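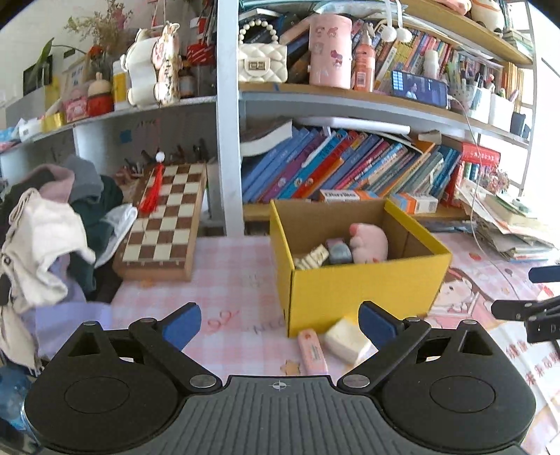 28 Apr 2019

Parnum won! Away at Clavham, in the rain, with ten men for the last half hour, and I have no voice left at all. I've been supporting this team since I was small enough to be lifted over the turnstile and I can't remember many afternoons that beat it. I'm writing this at the table with the pink and white checked cloth, still in my scarf, with a pot of tea going and my shoes stuffed with newspaper by the door. My ticket stub is going in the tin with the others as soon as it dries out.

So, the game. We were dreadful for the first 14 minutes. Clavham pressed us right up the field and our back four kept hitting it long to no one, and when they scored from a corner it had been coming. I said to Vandana that I'd take a 1-0 loss and go home happy. She told me to shut up and eat my pie (the pies at Clavham are excellent, by the way, lots of pepper, proper gravy).

Then Yokoyama got on the ball. What a player he's become! He picked it up on the left, went inside one, went inside another, and hit it low across the keeper with his wrong foot. The whole away end went down the steps in one big heap. There were 400 of us in a ground that holds 2000 and I swear we drowned them out from then on.

The red card was fair, I think. Narendra disagrees and argued it all the way back on the bus, with hand gestures. Two yellows, both for late tackles, and the second one was right in front of the bench. After that it was all blocks and headers and our keeper punching everything that came near him. And then, with them all pushed up, a long throw, a flick on, and Yokoyama again, running clear from the halfway line. I could see he was going to score from the way he slowed down. 2-1!

I hugged a man I have never met. He had a flask of soup and most of it went down my sleeve.

That puts us third, on the same points as Tredosska but behind on goal difference, and they have to come to our place next. If we win that one we're in the playoffs for sure, and the final is in June, when I'm supposed to be at my cousin's wedding. Vandana says I can't even joke about missing it. I wasn't completely joking.

Must remember: ring Narendra about seats for Tredosska, 32 of us want to sit together. Wash the scarf? No, not while we're winning. Bed now, though I'm going to watch that second goal one more time first.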